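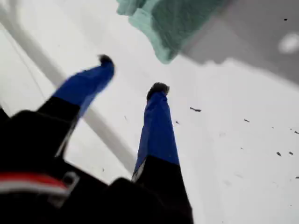
Hooman Dehghan — Belville

Hooman Dehghan made his first record in 2008 with a rented upright piano and a nylon-string guitar, and for a long time it looked as if he'd never make a second. Belville is his fourth, and the first where he sounds like he wants to be heard from the other side of a room.

The earlier albums were quiet to a fault. Dranham, the one most people know, kept his voice so far down in the mix that I had it for a year before I learned what half the songs were about. I still like it, but I like it the way I like rain on a roof. Belville puts the voice in front. He has a plain, slightly flat baritone with not much range, and he has stopped trying to hide that under reverb.

The opener, "Safavi," starts in the middle of a line, with the drums already going. It's a song about clearing out a relative's apartment and finding receipts going back decades, and he reads some of them out: shoes, lamp oil, a bus ticket. The chorus is two chords. By the second time through there's a clarinet doubling the tune an octave up, played a little sharp, and I wouldn't change it.

"Fifty Winters" is the single and the weakest thing on side one. The key change near the end feels borrowed from a bigger band, and the handclaps are too clean for the rest of the record. It will probably work better on stage. "Low Water" follows it and repairs the damage right away, just guitar and a harmonium that wheezes between phrases. You can hear the pedals. You can hear a chair, too.
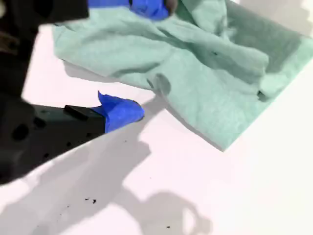 Blue tape on the fingertip.

Side two is where the album stretches out. "845" takes its title from a bus route and runs nearly nine minutes, most of it over one bass figure. The first few times I played it I got restless around the halfway mark, where the drums drop out and he hums for a while. It has grown on me since. The last section brings in a small choir, and they sing the stops of the route in order, in close harmony, until the bass finally moves. I've played that part more than anything else here.

"Amen" is short and unaccompanied apart from a foot on a floorboard. I expected a hymn and got a complaint about a landlord. It's the funniest song he has written, and he sings it completely straight.

The sound of the record deserves a word. The drums are dry and close, the bass is rounder than on Dranham, and the piano has one note just above middle C that buzzes every time he hits it. On headphones the buzz can get tiring, and it's all over "Second Key." On speakers I hardly notice it. The vinyl is limited to 3000 copies and my pressing is quiet except for a stretch of crackle before "Amen." The lyric sheet is printed in gray on cream and is hard to read under a lamp, so bring it to a window.

Two songs could have gone. "Market Day" is a sketch, a verse and a half with a whistled break, and "Second Key" covers the same ground as "Low Water" with a fuller arrangement and less to say. Without them this would be a very tight half hour or so. With them it sags a bit before the close.

The closer is the title track, and it's the simplest thing on the album — three verses, no chorus, a fingerpicked pattern he's used before on Dranham and plays a good deal slower now. The town in the song is never described. He lists who used to live on the street and what they did for work, and the guitar stops before the last name.

New listeners should start with "Safavi" and then go straight to "845." Anyone who already owns Dranham will want the whole thing, though maybe not the single. He tours in September with the clarinet player and a drummer.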